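Ticket 354: grasp planner returns no candidates for the cup after perception update
Component: perception / grasp planning
Site: Adness cell, bench 2
Status: resolved, one follow-up open
Priority: normal

Summary

After the move to the September build of the Dallico perception package, the planner reports NO_VALID_GRASP for the cup on most requests. Ball, cylinder and basket are unaffected. The previous build does not show the fault with the same calibration file and the same planner settings.

Steps to reproduce

Start the cell with the default launch file. Home the arm. Send a scene request, wait for the object list, then send a pick request with target "cup". The scene request returns all four objects. The pick request fails in under a second, before any trajectory is computed, so the arm stays at home.

Log extract

scene_server: 4 clusters, 4 labelled
scene_server: cup, confidence ok, cloud thin
grasp_gen: target cup, candidates 1579
grasp_gen: rejected by width 0
grasp_gen: rejected by table clearance 1579
grasp_gen: NO_VALID_GRASP

First notes

Every candidate is thrown out by the table clearance check. None is lost to gripper width, so the cup diameter is being estimated sensibly. I checked the gripper model first anyway. The collision mesh for the fingertip matches the part fitted, and swapping it for a plain box of the same length made no difference.

Next I looked at the table plane. The planner takes the plane from the scene server and adds a safety margin. If the plane is too high, low objects ought to suffer before tall ones, and the ball is picked without complaint. That seemed to rule the plane out and I spent most of Thursday morning on the arm side as a result: joint offsets, tool frame, hand-eye transform. All within tolerance. The hand-eye residual is the same as it was on the old build.

Layout used for the repeat runs: cup upright towards the back of the table, between the ball and the basket, red cylinder nearer the front, white cloth over the table. Object positions were left alone between builds.

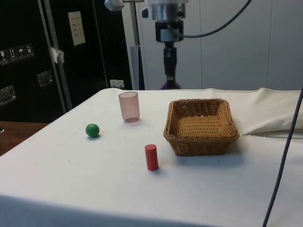 With the point cloud dumped to disk for both builds, the difference is easy to see. On the old build the cup cluster has a rim, a fair amount of wall and a patch at the base. On the new build the wall is nearly gone. The depth filter now drops points whose left and right estimates disagree, and on a translucent wall with white cloth behind it they disagree over most of the surface. What remains is the rim and a few stray points that belong to the cloth.

The segmenter then does something unhelpful. It fits a local support plane under each cluster instead of using the global one. For the ball and the cylinder there are plenty of cloth points close by and the local plane is correct. For the cup, the base points have gone, the fit falls back to the lowest dense band in the cluster, and that band is the rim. The support plane for the cup is therefore placed at rim height. Every grasp on the wall is below it and is rejected as a table collision.

This also explains why the ball passes. It never shares a plane with the cup.

Checks made

1. Forced the global plane in the scene server. Cup picks are planned again. The ball and cylinder are unchanged.
2. Restored the local plane and switched off the disagreement filter. Cup picks are planned again, but the cloud gains noise along the creases in the cloth and the segmenter sometimes reports a small extra object.
3. Replaced the cup with an opaque one of similar shape, new build, all defaults. No fault.
4. Lighting changes. No useful effect on the translucent cup.

Cause

Local support plane fit in the segmenter accepts any dense band with no check against the global plane. The fault was present in the old build and was hidden by the looser depth filter.

Fix

The local plane is now compared with the global plane. If the offset exceeds the limit set in support_max_offset, the local fit is discarded and a warning is logged with the cluster label. The disagreement filter stays on. The change is merged to the Hamdan branch and the Adness cell is running it.

One point on configuration: support_max_offset must be set per cell. A missing value is read as zero, which discards every local fit. That is safe on a flat table but gives poor clearance on creased cloth, where the local plane earns its keep. Zaten cells use the shared config and need the key added before they take the update.

Verification

Cup requests replayed from the recorded scenes on the fixed build. All return at least one valid grasp. The remaining candidates cluster near the rim, as expected from a cloud with so little wall in it. No change in planning time that I could measure.

Follow-up

The scene server logs "cloud thin" at info level and nothing downstream reads it. It should be raised to a warning and passed to the planner with the object, so that NO_VALID_GRASP can report the likely reason. Opened as a separate ticket against scene_server. Closing this one when the Zaten config change is in.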